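Wrapped Ends
Gallery, Ponside workshop pages

People keep recommending wraps to me. Tape it, sleeve it, put a bit of film over the end and it will grip better, mark less and last for years. I have read the back of a good many packets by now and I remain unconvinced, mostly on account of the edges. Packets show you the middle of a wrap. The middle is easy. Look at the ends and the overlaps first, and on a dark background if you can, as pale material hides its faults on a pale bench.
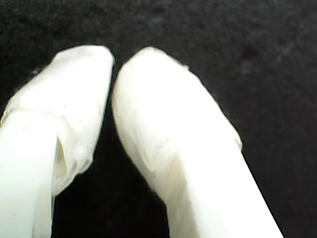

Layered edges on the left-hand tip, and a loose, slightly ragged corner low down on it.
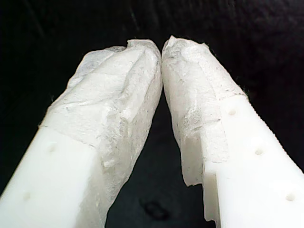
A reader wrote in on Saturday to say that I am too hard on creases, that every thin material creases on a rounded end and you would need a moulded cap to avoid it. Their own tool handles have been covered for two winters, wrinkles and all, and they haven't had to redo one. A wrap, they said, is supposed to be cheap and ugly, and if I want a smooth finish I should leave the thing bare.

I accept some of that. You can't lay a flat strip over a dome without the spare going somewhere, and it goes into folds. What I don't accept is that all folds are the same. A fold pressed flat and lying along the length does little harm that I can find. A fold that stands up is another matter, as it takes all the rubbing on one line. My broom handle had one, and I could feel it through a glove.

As for the two winters, I'd like to know what the handles were doing. If they hung in a shed from October to March then I am not surprised they look well.

On torn edges I am less forgiving. Both pictures have a ragged bit of covering in them, and in the second the flap on the right-hand finger ends in a jagged line. I would want a cut edge there. Scissors are not expensive. I know the argument that a torn edge feathers out and lies flatter, and with paper tape on a wall I have seen it work. With thin film I have only ever seen it catch.

Some notes on the wraps I've tried at home, on handles, chair feet and the ends of a clothes rail. None of these is offered as a verdict.

Bawa clear tape. Sold as "invisible", and it is, until it picks up dust along both sides. I gave it 30 days on a chair foot. By then there was a grey line where the tape met the wood and the chair had begun to drag it sideways. The packet says 6 layers for heavy use. That seems to me a good way of selling more tape. With three layers I already had a lump.

Randia sleeve. A tube you push on and trim. Better at the shaft, where it sat smooth and stayed put, and poor at the tip, where it puckered and left a gap I could get a fingernail into. The leaflet promises 2000 uses. Uses of what, it doesn't say. I opened and shut a drawer with it on the knob until I was bored, which was 81 times, and learned nothing.

Orkska soft film. The one I was told would change my mind. It does go round a curve more willingly than the others, and it has a pleasant feel, a bit like greaseproof paper. It also tears if you look at it. Pull hard enough to get rid of the wrinkles and it splits along the pull. Don't pull, and you have wrinkles. I've left it on the clothes rail for now, as the hangers seem to make less noise, though I may be imagining that.

Nothing at all. Still my favourite for anything that was smooth to begin with. A bare knob wipes clean.

If you must wrap, then clean the surface first and let it dry overnight. Cut more than you need. Start below the tip and work up and over, then come down the other side, and finish on a face that won't be rubbed. Press the folds down with the back of a spoon. Trim the end with something sharp. Have a look at it the next morning, when any corner that means to lift has usually made a start.

I am told there is a trick with a hairdryer. I've had it described to me in several different ways, some with the heat before the wrap goes on and some after, and one that involved a damp sock. I will try it on the spare chair foot and put the results on this page, good or bad.

Anyone with a wrapped end that has been in proper daily use is welcome to send a picture in, edges included, with a note of what it is wrapped in and how often it has been redone.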